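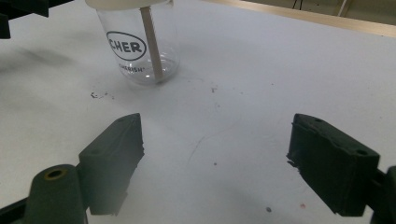
Good morning, and thank you for making room in the program. My name is Faith Bakilana, and I am presenting on behalf of the evaluation office at Arroyo. The subject of this session is the Flitano hand-held gripper kit, supplied by Waltodance, which our office has had under review since February. The kit is sold to organizations that wish to record demonstrations of everyday handling tasks and use them to train a robot arm. Our review covers the hardware, the recording workflow and the support agreement. The slide now showing is typical of what the kit records: two dark green fingers standing open on a white table, with a lidded clear cup some distance beyond the tips and a wooden stick inside it. Please keep the slide up while I go through the terms of the review.

*(Pause. Check that the back rows can read the slide.)*

## Scope of the review

Arroyo was asked to answer two questions. The first was whether the kit can be put to use by staff who have no background in robotics. The second was whether the recordings it produces are good enough to hand to an outside training service without heavy sorting beforehand.

We did not review the training service itself. Waltodance offers one as a separate contract, and a second quotation was obtained from Zisberg. Questions about either should be held for the afternoon session, which my colleague Paweena Luangrath will lead.

The review was carried out by 10 members of staff. Each received the printed guide and one supervised session before working alone. No one received additional coaching, and questions raised during the work were written down and sent to the supplier in the ordinary way.

*(Next slide: contents of the kit. Do not read the list aloud. Point out only the items below.)*

- The hand-held gripper with its pair of fingers already mounted
- A spare pair of fingers, with fasteners
- The camera, its bracket and its cable
- The carrying case and the printed guide
- A one-year license for the recording software

The case is lockable, but the lock is light. Sites with a policy on stored equipment should plan on their own cabinet.

## Setup

The supplier's literature states that the kit can be unpacked and made ready in 20 minutes. Our staff reached that figure on their second attempt. The first attempt took longer in every case, and the delay was nearly always in the calibration step. The guide places the calibration instructions after the section on charging, and several readers passed over them.

We have asked Waltodance to move that section forward. They have agreed to do so in the next printing. Until then, sites receiving the kit should mark the page before handing the guide to staff.

*(If asked: calibration is needed once after unpacking and again whenever the fingers are changed. It is not needed every morning.)*

## Recording quality 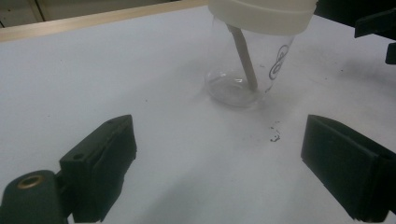
I would now like to turn to the view the operator's recordings give of the task. A training service depends on seeing both the tool and the object throughout the movement, and a view that loses either one has limited value. The reviewers were asked to judge each recording on this point before any other. In the view on screen, both fingers can be seen with the open table between them, and the logo on the side of the cup is visible, but the cup itself runs out of view at the top, taking part of the lid with it. Our reviewers accepted views of this kind for the approach to an object. They did not accept them as the only record of a task in which the lid matters.

The practical advice that follows from this is simple. Operators should decide before they begin which part of the object the robot will need to know about, and should hold the gripper so that this part stays in view for as long as possible. The printed guide says very little on the subject. We have drafted a single page of our own, and copies are on the table by the door.

Transparent objects deserve a separate remark. They were included in the review at the request of the food service department, which handles a great many of them. Their edges are harder to make out against a pale surface, and reflections can confuse the matter further. Reviewers asked that any site intending to work with such objects record them under more than one lighting arrangement. Waltodance does not charge by the recording, so the only added cost is staff time.

*(Slow down here. This was the part most people asked about at the earlier briefing.)*

I should also mention the condition of the work surface. Go back to the first slide if there is time. There are small specks and marks on the tabletop, including a few dark crumbs to the left of the cup. Our office took no position on whether surfaces must be spotless for recording. The supplier recommends ordinary housekeeping and nothing beyond it. The Zisberg quotation, by contrast, asks for a cleaned and inspected surface before each session, and sites should consider whether they can meet that condition on a working day.

## Comfort and handling

Staff were asked to stop and rest whenever they wished. Most chose to stop after 22 minutes or less of continuous recording. The complaint heard most often was strain in the wrist, followed by the weight of the cable where it leaves the housing. Clipping the cable to the sleeve relieved the second complaint. It did nothing for the first.

The trigger was well liked. It moves smoothly and returns without a snap. Left-handed staff reported no particular difficulty, although the record button is placed for the right thumb and they had to reach for it.

We recommend that sites schedule recording in short periods, with other duties in between. The kit should not be assigned to one person for a full shift.

## Support

The support agreement provides for a reply within one working day. In our experience that promise was kept. The replies were polite and usually complete. On one occasion we received instructions for an earlier version of the software, and the error was corrected the same afternoon.

Replacement fingers can be ordered in pairs only. We asked whether single fingers could be supplied and were told that they could not, as each pair is matched before shipping. Sites that expect hard use should order extra pairs with the kit, as later orders carry a separate delivery charge.

*(Next slide: summary of terms. Allow a minute for reading.)*

## Recommendation

The evaluation office recommends the Flitano kit for purchase, subject to the following conditions:

1. The revised guide, or our own insert, is supplied with every case.
2. Each site names one person responsible for calibration.
3. Recording periods are kept short and are entered on the duty schedule.
4. No contract for training services is signed until the afternoon session has reported.

The recommendation applies to the hand-held kit alone. The bench-mounted version was shown to us briefly and was not tested. Any department with an interest in it should write to our office so that a separate review can be considered.

Departments wishing to borrow the review kit before deciding may do so for up to one week. The request form asks for a supervisor's signature and the name of the person who will keep the case. Please return the kit with both pairs of fingers and the cable. The camera bracket should be left attached.

*(Take questions. Refer all pricing questions to Paweena. The room is needed by the next group, so collect the handouts that remain and leave the projector running.)*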